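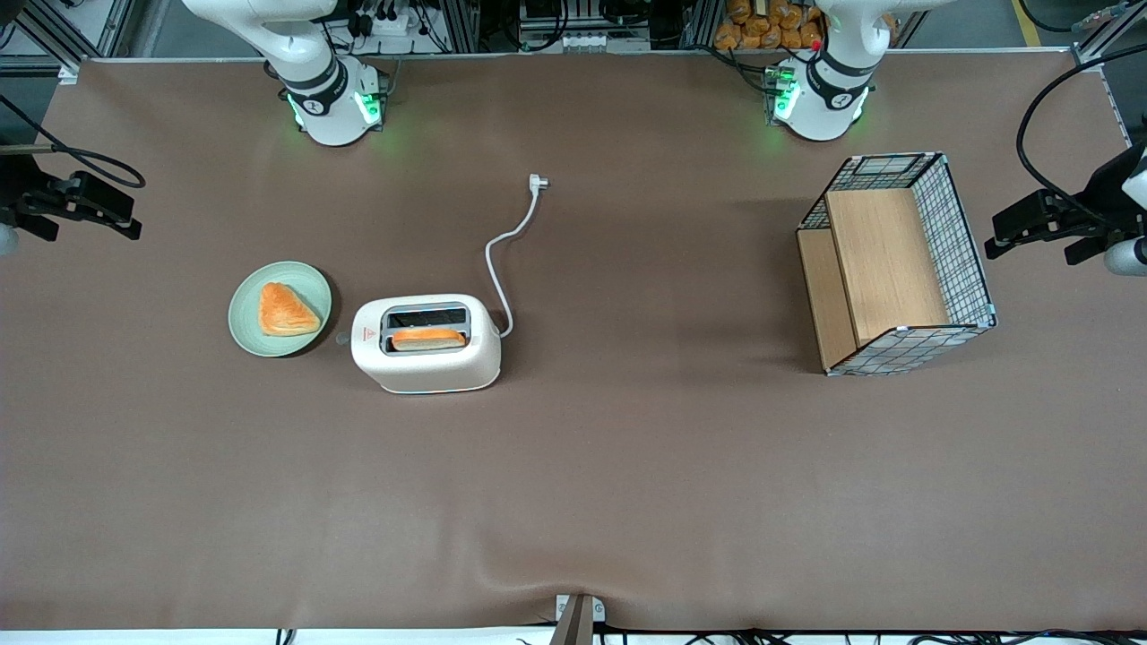
Figure 3. The breakfast bench, with plate, toaster and wire basket between the two grippers.

Reading time: 3 min
11/9/25 – Ermanno Serra and Sombat Khunthong

4.2 What the bench changed for the kitchen staff

It is worth lingering a little over the breakfast bench, as it was the part of the Nosthorpe study that people most wanted to talk to us about, often long after the interview had properly finished and the tea had gone cold. The canteen there serves 400 people on a full shift, and before the bench was brought in, the early hours belonged to a small group of assistants who plated pastries, toasted bread and filled baskets more or less without pause until the doors opened.

The items in Figure 3 will look familiar to anyone who has worked in such a place: a pastry on a pale green plate, a slice of bread standing in a white toaster, an open mesh basket with wooden panels. The staff were rather fond of the fact that these were ordinary things. Several had expected a sealed steel cabinet with a hatch, and one assistant told us she felt better about the whole business once she recognised the sort of crockery she had been handling for years.

We interviewed 21 members of staff, each for 45 minutes, and came back in January to speak to as many of them as we could find. The change they described first was one of timing. Under the old routine an assistant stayed with one job until it was done. With the bench, which runs on the Orik scheduling software, the same assistant moves between the counter, the stores and the arms, and is called over when something needs a person's hand or eye. Some enjoyed the variety very much. Others missed the long quiet stretch at the start of the day, when, as one of them put it, "you could butter and think".

The second change was harder to pin down, and we are grateful to everybody who tried. Knowing how a pastry should sit on a plate, or when a basket is full enough to look generous, had always been passed on by standing next to somebody. Now a good deal of it had to be said aloud, and sometimes written down, so that the bench could be set up for the next day's menu. Older hands found themselves asked for advice by the technicians from Azimi, the contractor – a new experience for most of them, and by and large a pleasant one, though it did not come with any change in grade or pay. We return to this point in Section 5.

There was also the matter of the status lights. The green glow at the base of each arm had become a kind of shared signal, and people glanced at it as they passed in the way one glances at a kettle. Newer staff tended to trust it sooner than those who had been there longest. At Clurkness, where the bench was placed further from the serving counter, hardly anyone mentioned the lights to us, and the assistants spoke of the arms as belonging to the technicians. We suspect that distance mattered a great deal, but with only two sites we would not wish to press the point.

Contact the authors | © Serra and Khunthong | Back to top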